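4 min read

3.2 Table and tableware

We picked a light wooden table for the whole study, and we grew very fond of it. The pale surface with its wavy grain gives a dark-rimmed plate a strong outline, even where reflected light puts a bright sheen on the top. The plate in Figure 2 is glossy white inside with a thin dark rim, and that rim was a real gift to our coders! They could judge the tilt of a plate from the band alone, which made the handling notes much faster to write.
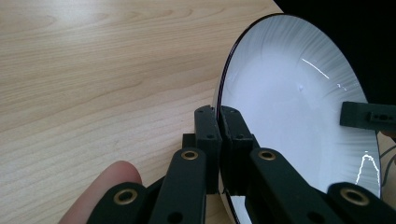 Figure 2. White plate with a dark rim, tilted up on its edge at the table.

3.3 Clearing and setting

Each session had 2 parts, clearing and setting. In the clearing part, everything started on the table and was moved to one side. Conall Brennan wrote the first version of the task sheet in June, following the place-setting order used by Rahman, and we kept most of it. We did drop the fixed seat positions (people lay a table from wherever they happen to stand, and we wanted to keep that).
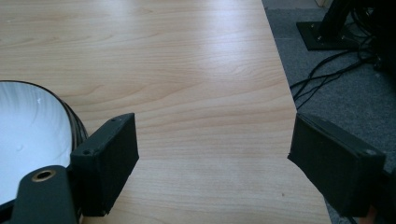 Bare wood turned out to matter a great deal to us. A clear patch is where the next thing can go, so the Okbridge coding scheme gives it a label of its own, just like a plate or a mat. We think this is the most enjoyable part of the scheme to work with, and over 30 sessions were coded this way.

Mats were handled as separate items. A striped weave is lovely for this work, with white bands against taupe ones, wide toward one side and fine and close toward the other. The long edges and the stripes run the same way, and a coder can compare both with the line of the table.

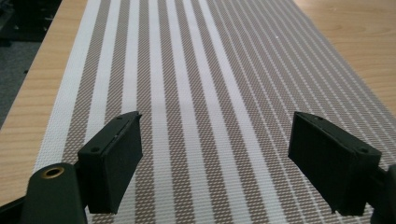
Alignment was scored on a scale with 3 levels: straight, slightly turned, and clearly turned. Coders scored the mat first and the plate second, and disagreements went back to the pair for another look.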